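Ticket: Gikia sim, cup reorientation policy
Status: reopened, 14 Apr 2021
Component: reward / contact

Trained with the Nedov curriculum for 2000 episodes. The success metric says 900 good ones. The metric is an optimist - it counts any episode where the cup ends within tolerance, including the ones where it got there by being dropped.

Tried: friction randomization off. No change, apart from my mood.
Tried: Dönmez contact penalty, ramped over the first 60 steps. Around half the false successes went away.

Still open: the thumb placement. Starkeo build 2 lets the digit pass under the cup and calls it a grasp. 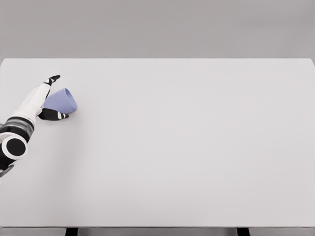 Render from build 2, cup tilted, thumb on the low side.

Next: log contact forces per digit, then rerun with the same seed. Leaving the ticket open until June.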